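Can a machine put my groceries away yet? (or sweep a shop floor, I'm not picky)

Started by benchvise_betty in Home & Shop Automation

benchvise_betty
OK so my husband and I have been going back and forth on this since July. He's convinced that in a couple of years we'll have something in the kitchen that unpacks the bags, sorts the cans from the produce and gets the empties into the recycling. I run a small cabinet shop and I can't even find a machine that'll sweep up around my table saw without eating a tape measure. So who's right? I'm not asking about factory lines, I know those work. I mean the dumb little chores where nothing is ever in the same place twice.

loadingdock_lou
You're right and he's wrong, sorry to him. I work at the Ollton warehouse and we have a Perkutar arm that picks boxes. Boxes! Square ones, all taped shut, all facing up. It's great at that and it never complains about its back. Then somebody sends a case of soup through with the shrink wrap torn and there are cans rolling everywhere, and guess who gets called over. Me, with a broom.

marigoldmop
I'd push back a little. My floor robot has been running every morning for two years and I would fight anyone who tried to take it. That's a household chore and it's done. People keep moving the line, so as soon as a machine can do something it stops counting as a chore.

loadingdock_lou
Floors are flat though. It drives around on a flat thing. I'll give you the floors.

marigoldmop
I'll take the floors AND the dishwasher, thank you.

tinsnips
I've been following the two-gripper stuff pretty closely (retired machinist, too much time). Cans are a much nastier job than people think. Standing up the normal way, fine, that's a cylinder and you come down on it from above. On its side it wants to roll off the minute you touch it wrong, and if your fingers close a hair too high you just squirt it across the table. Put it on a shiny tabletop and you've got a reflection sitting right under it to confuse things too.
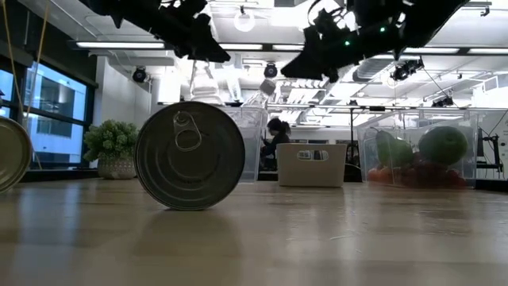

Why is a can on its side harder for a gripper than a box?
A box stays where it is if the first touch is a little off, but a can on its side rolls, so both fingers have to meet it at nearly the same moment and below its widest point, with the table in the way.

Same reason I used to hate chucking up short round stock, if that helps anybody. And then you get to the clear stuff. Clear bottles in a clear bin are miserable for a camera, there's just nothing there for it to grab onto with all that ceiling light coming through. I'd take a bin of tomatoes over a bin of empty bottles any day, and tomatoes squish!

benchvise_betty
Huh. I figured the tomatoes would be the hard part. My husband is reading over my shoulder and says he only wants it to do the cans.

pocketlevel
Everyone's talking like the hand is the problem and I don't buy it. The hands are fine. The problem is knowing what "put away" means. At my house the chickpeas go behind the tomato paste because my wife bakes and wants the front clear. No machine is going to work that out by staring at a shelf, and I've been married 24 years and I still get it wrong.

tinsnips
Disagree, respectfully. You can tell it where the chickpeas go. You can type that in, or just say it out loud. What you can't do is type in how hard to squeeze. I watched a demo from Barrios where the thing knew exactly which shelf it wanted and then stood there fumbling the can for so long I went and made a sandwich.

pocketlevel
But it knew the shelf because the demo had three shelves with labels on them.

tinsnips
OK, that's fair.

gravelroad_gus
What does any of this cost? That's where I always get off the bus. The Zelden people quoted our shop $4000 a month to lease a single arm that loads blanks into the press. It does 140 an hour when it's happy. My nephew does 194 an hour on a good morning and he also takes out the trash and answers the phone.

loadingdock_lou
Does your nephew do 194 at three in the afternoon though

gravelroad_gus
He does not. He does maybe half of that and a bag of chips. We still passed on the lease, but I did think about it for longer than I told him.

marigoldmop
See, this is what I mean, everybody compares the machine to a person on their best morning. I don't care if it takes all night to put my groceries away! I'm asleep! If it did one can a minute and never dropped one I'd be thrilled.

benchvise_betty
Never dropping one is kind of the whole thing, isn't it? A slow one I could live with. One that leaves a jar of pickles on the floor at 2 a.m. with the dog in the house, no way.

tinsnips
Agreed on that. Slow is OK, surprises aren't. Betty, for the shop side, I'd forget about the sweeping machine and put a better hood on the saw so there's less to sweep. Which saw is it? If it's the older cabinet style with the open base there's a way to box in the bottom with scrap ply, and it catches most of what ends up on your floor.

benchvise_betty
Open base, yep, and it dumps everything right where I stand. I've got plenty of scrap ply. Do you leave a gap for the motor when it tilts, or cut a slot?

tinsnips
Cut a slot, then tape a flap of old rubber mat over it. Tilt the blade all the way over before you mark it out. I'll dig up my measurements tonight and put them in a new thread so these folks can keep arguing about soup.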